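How to Measure Reverberation Time in a Small Meeting Room
Updated 2018-08-28

Reverberation time (RT60) is the time a sound takes to drop by 60 dB after the source stops. In a small room you will rarely get a clean 60 dB drop, so measure a shorter range and extend the slope.

You need an omnidirectional microphone, a laptop with recording software, and a loud short source. A balloon works. Switch off the ventilation before you start.

Step 1. Record the background level for 13 seconds. The balloon pop should peak at least 35 dB above it for a 20 dB fit.
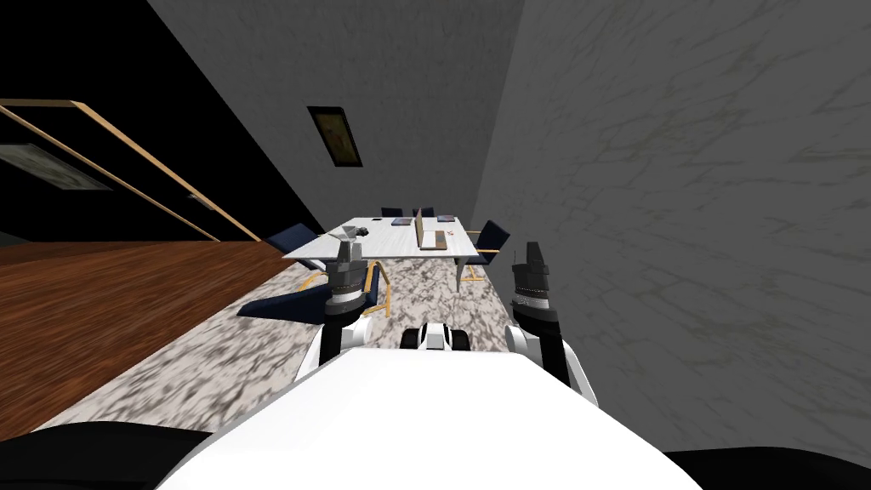 Svitlana Pavliuk comments that in the Wundadero office the ventilation could not be switched off, and she got usable curves only above the 250 Hz band.

Step 2. Place the microphone at seated ear height, at least 1 m from any wall. Pop the balloon near a corner, then repeat for 6 microphone positions.

Step 3. Filter each recording into octave bands. Discard any take that clipped - a flat top on the waveform is the usual sign. 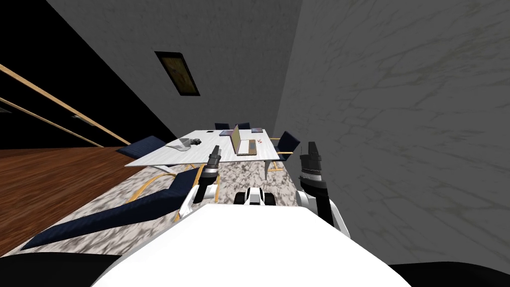
Can I clap my hands in place of the balloon?
A clap is fine for a quick check at 1 kHz and up, but it carries too little energy in the low bands.

Step 4. Plot the decay for each band. Fit a straight line from -5 dB to -25 dB and multiply the time between those points by three. The result is T20, quoted as an RT60 value. 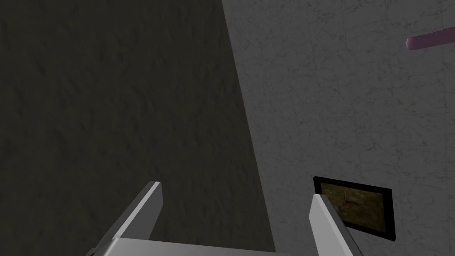 In-ho Do writes that averaging the positions first hid a flutter echo in his room, and he now looks at every curve before taking the mean.

Step 5. Average the positions band by band. If the curve bends partway down, report the early and late slopes separately. Hard parallel surfaces often cause this.
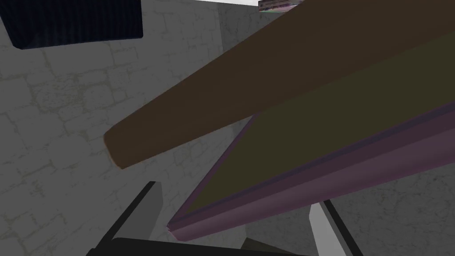
Stone wall with irregular, rounded blocks

Save the raw recordings with the results, and write down the microphone positions and the room volume. Repeat the full set after any change to the wall or ceiling finish.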